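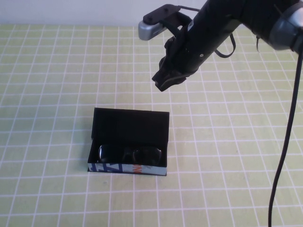

用指甲油拓印叶片气孔:从采叶到算密度

更新于 01/12/2022

第一次在显微镜下看到气孔的人,十有八九会"哇"一声。一对对肾形的保卫细胞,像小嘴巴一样散在表皮上,有的张着,有的闭着,边上的表皮细胞弯弯曲曲地拼在一起,真的好看!要看到它们并不需要切片机,也不需要染料,一瓶透明指甲油就够了。

这一页写的是我自己反复做下来最顺手的一套做法,适合中学兴趣小组、大学低年级实验课,也适合家里正好有一台学生显微镜的朋友。方法本身很老,细节却很影响结果,所以我尽量写得啰唆一点。

要准备的东西

透明指甲油一瓶(买最普通的,不要带亮片、不要"快干凝胶"型)
宽度合适的透明胶带
载玻片若干,记号笔一支
尖头镊子、小剪刀
物镜测微尺(要测大小的话必备,只数密度可以先不用)
手动计数器,没有就用纸笔画"正"字
带 10 倍和 40 倍物镜的光学显微镜
500 毫升的广口瓶一个,装点清水,用来插采回来的枝条

指甲油有气味,请开窗操作,附近别点火。

第一步:选叶子

新手请从女贞、冬青或者吊竹梅开始。它们的叶面光滑,没有什么毛,膜揭下来又平又完整。吊竹梅尤其推荐,气孔很大,10 倍物镜下就能认出来,小朋友也能自己找到。

毛多的叶子先别碰。绒毛会把指甲油架空,揭下来只有一片毛的印子。非要做的话,可以先用胶带轻轻粘掉一层毛,再涂指甲油,成功率会高一些,但表皮也容易受伤。蜡质特别厚的叶子是另一个麻烦,膜倒是好揭,可是气孔陷在下面,拓出来只见一个个模糊的小坑。

采叶的时候,从枝条顶端往下数第三到第五片成熟叶,整株都按同一个规矩来。嫩叶的细胞还没长开,单位面积里的气孔会偏多,和老叶混在一起算就没有可比性了。阳面和阴面的叶子也要分开装,袋子上写清楚。

第二步:清洁和晾干

用湿润的软纸把叶背轻轻擦一遍,灰尘多的城市行道树要擦两遍。擦完放几分钟,等表面完全干透。叶面带水的话,指甲油会发白起泡,那一块就废了。

第三步:涂指甲油

在叶背中部、主脉旁边选一小块,避开大的侧脉,涂一层薄薄的指甲油,面积大约有小指甲盖那么大就好。一笔带过,不要来回刷!来回刷会拉出纹路,在镜下看着像一道道犁沟,非常碍眼。

涂多厚合适?叶子斜过来看,表面有一层均匀的亮光,边缘没有堆起来,就可以了。太薄揭的时候会碎,太厚则气孔的细节发虚。我个人宁可稍微厚一点点,碎膜实在太让人灰心。

等十到十五分钟。冬天屋里冷,时间要加长。用镊子尖碰一下边缘,不粘、不留印子,才算干好。 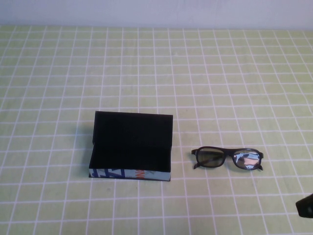

格子布上打开的盒子和一副眼镜。

第四步:揭膜和装片

剪一段胶带,贴在干透的指甲油上,用指腹从中间向两边压实。然后捏住胶带一头,慢慢地、贴着叶面往后拉。角度越平,膜越完整。

揭下来的膜对着光看,应该是一块微微发雾的薄片。直接把胶带贴到载玻片上,赶走气泡,贴好之后马上在玻片一端写编号。马上写,请务必马上写。三张没有编号的玻片摆在一起,是神仙也分不出来的,我吃过这个亏。

编号我习惯写成"植株-叶序-叶面",例如 B-4-下,意思是 B 株第四片叶的下表皮。Imtiaz Mondal 看过我的记录本之后建议再加一个采样时段,我试了一学期,确实有用,后来想回头比较早晚差别的时候省了好多事。

第五步:上镜观察

先用 10 倍物镜找到膜的位置,把光圈收小一些。拓片是没有颜色的,全靠明暗起伏显出轮廓,光太亮就什么都看不见。很多人说"我的片子上什么都没有",把光圈一收,满视野都是气孔!

找到平整、没有气泡、没有大叶脉的区域,再换 40 倍物镜。慢慢转动细准焦螺旋,你会看到气孔的边缘先变亮再变暗,停在轮廓最清楚的地方。

用手机拍照的话,请固定好手机再拍,并且中途不要改变缩放。缩放一变,前面做的标定就作废了。

第六步:计数

计数之前先定好规则,写在本子第一页,从头到尾不改:

视野边缘的气孔,露出一半以上的算,不到一半的不算
张开和闭合的都算
挤在一起的按保卫细胞的对数来数
每张片子换几个视野,按固定路线移动载玻片,不要挑"好看的地方"

最后一条最容易犯。眼睛总会自己往气孔多的地方跑,数出来的密度就偏高。我用的办法是转动载物台旋钮固定的圈数,停在哪里就数哪里,除非碰上气泡或者大叶脉,那就再多转一次。

第七步:算密度

先求视野面积。目镜上一般标着视场数,用它除以物镜倍数,就是视野直径。比如视场数是 18,物镜是 40 倍,直径就是 0.45 毫米,面积按圆来算,得 0.159 平方毫米。

拿我九月份做的女贞下表皮举例:一共数了 32 个视野,气孔总数 1115 个,平均每个视野 34.8 个,除以 0.159,得到每平方毫米 219 个。

只报一个平均数是不够的,请把每个视野的原始数字都留着,算一下标准差。同一片叶子靠近叶尖和靠近叶柄的地方可能差不少,这件事本身就很值得玩味。

想测气孔长度怎么办

把物镜测微尺放上载物台,在同样的物镜、同样的手机位置下拍一张。我的那一套设备,0.2 毫米的刻度在照片上占 465 个像素,换算过来就是每毫米 2325 个像素。之后在照片里量出保卫细胞的长度,比如 58 个像素,除以 2325,就是 0.025 毫米,也就是 25 微米。

每换一次手机、转接环或者目镜,都要重新标定。

常见问题

膜一揭就碎
多半是涂得太薄或者没干透。另外,放了很久的指甲油会变脆,换一瓶新的试试。

镜下有很多圆圆的黑圈
那是气泡。黑边又粗又圆、大小不一的就是,别把它当气孔数进去。重新贴一次,从一侧慢慢放下胶带。

叶子正面一个气孔都没有,是不是做错了?
不一定!很多木本植物的气孔集中在下表皮,上表皮确实很难找到。睡莲的浮水叶刚好反过来,气孔在上面。把两面都拓一遍,放在一起对照着看,特别有意思。

拓片上能看出气孔开闭吗
大致可以,但叶子摘下来以后很快会失水,气孔也会跟着变。想比较开闭,最好在植株上直接涂,干了再揭。涂的过程本身也可能有影响,所以这类结果下结论要小心。

玻片能保存多久
放在避光干燥的盒子里,我手上几年前的片子现在还能看。胶带边缘会慢慢发黄,中间没有问题。

可以接着做的小题目

同一棵树,阳面叶和阴面叶的气孔密度差多少
路边和公园里的同种植物有没有差别
单子叶植物的气孔排列和双子叶植物有什么不同(拿玉米或者小麦的叶子试试,一排一排的,非常整齐)
浇水充足和控水的盆栽,新长出来的叶子是不是一样

Parveen Wijesinghe 带学生做过第三个题目,她提醒我禾本科的叶子要顺着叶脉方向揭,横着揭很容易断成几条。我照着试了,膜的完整程度果然好多了。

做出漂亮的拓片请一定拍下来,连同植物名称、采样部位和物镜倍数一起记好。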